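Forums > Streaming and Film > New on the Box > Plurkville (survival drama): worth two hours?

Page 1 of 2

saltbush_sal
18 Aug 2024
Plurkville turned up on Praven over the weekend and it's already in their top row. I missed it at the cinema in May because it only got a short run near me. For anyone who hasn't heard of it, a woman working the night shift at a grain terminal gets shut inside a silo and has until the morning load to get out. That's the whole film, more or less.

I watched it last night and thought it was very good. The lead carries nearly all of it by herself and there's hardly any music. My only complaint is the first 25 minutes, which spend too long on the boyfriend. Has anyone else seen it, and did you see it at the cinema or at home? Please use spoiler warnings for the ending.

moosejaw_mike
Saw it in May with 12 other people in the room. It's much better loud. The grain shifting is in the low end and you won't get that from a telly speaker. I'd give it a solid pass but I wouldn't call it very good. She has a radio on her belt for the first half hour and the script forgets about it.

saltbush_sal
She drops the radio when the ladder goes. It's quick, but it's there.

moosejaw_mike
I'll take your word for it. If half the audience misses it then it wasn't shot clearly enough.

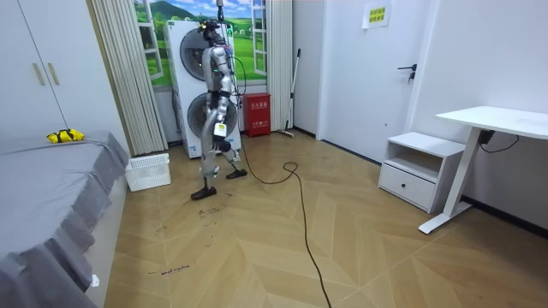

Sound and subtitles

fencepost
Moving this bit down here as the opening post asked about watching at home. The Praven version has two English audio tracks and it defaults to the wrong one on my TV. Go into the audio menu and pick the second. The first has the dialogue so quiet that I had the subtitles on for the whole opening.

The subtitles have their own problem. They label every noise in the silo, so you get "metal groans" a couple of seconds before the metal groans. It spoils at least one of the big jumps. Turn them off once she's inside. There's barely any talking after that.

driftwood77
Confirming the second track is the better one. On my old Drillum soundbar it still sounds thin, but I could follow what people were saying. The app also dropped me back to the start when I paused for tea, and I had to scrub through to find my place.

moosejaw_mike
The app has done that to me since the last update. It did it with three different films, so it isn't this one.

fencepost
Try signing out on the telly and back in again. Fixed it for me, though it also wiped my watchlist.
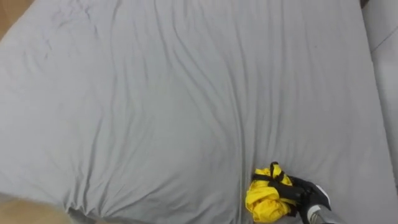

The ending (SPOILERS from here down)

kettle_on
Last warning, stop reading if you haven't finished it.

I didn't believe the rescue. The site manager has ignored two phone calls from her mother and then changes his mind because he sees a lunch bag on a hook. She'd been told in an earlier scene that the bags get thrown out every night. It felt like they needed him to turn the conveyor off and worked backward from there.

saltbush_sal
I thought that was the best part. He recognizes the bag as the one she offered him half a sandwich from, and he's the only one who was rude about it. He knows whose it is. The guilt is what moves him.

kettle_on
He might know whose it is. That doesn't tell him she's in silo 13. There are a lot of places on that site she could be, and he goes straight to the right one.

driftwood77
The number is on the job sheet he signs at the start. I went back and checked. He reads it out loud to the other fellow.
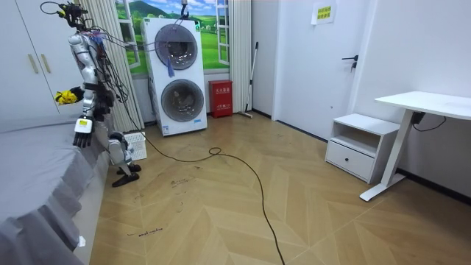
kettle_on
Fair enough on the job sheet, I'd missed that. I still think it's too neat. The book handled it better. In the book the truck driver hears her knocking, and he's been in the story since the first chapter, so it doesn't come out of nowhere.

fencepost
I didn't know there was a book. Is it the same title?

kettle_on
Same title. It's short, and the library had it in large print. The small press that put it out only ran 4000 copies the first time, so you'll be looking a while for a second-hand one. They're reprinting it with the film poster on the cover, unfortunately.

moosejaw_mike
I read it after the film and I'd say the opposite. The knocking goes on for pages. It would have been dull on screen. The director cut it down to one scene and I don't blame them.

Where I agree with kettle_on is the last shot. She walks out across the yard and everyone claps. I can't see a crew who've been up all night looking for somebody clapping like that. They'd be in shock, or on the phone. 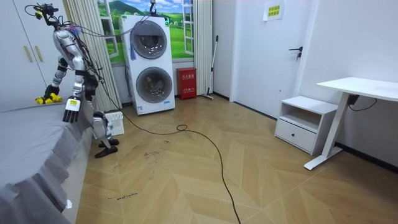 saltbush_sal
The clapping bothered me too, now that you mention it. I'd have ended on the mother in the car.

While I'm here, what should I watch next along the same lines? I've seen all the mountain ones and I don't want anything with sharks.

driftwood77
Chiang, if you can find it. One man stuck in a lift over a long weekend. It's slow, and the flashbacks are in black and white, but the colour grading in the lift scenes is lovely. It was on Praven last year and I think you have to rent it now.

moosejaw_mike
Chiang is dull. He gets out in the first hour and the rest is him arguing with his brother.

driftwood77
The arguing is the film.

fencepost
Could you two put a spoiler warning on that one as well? I was going to watch it tonight.

moosejaw_mike
Sorry. It's in the trailer, if that helps.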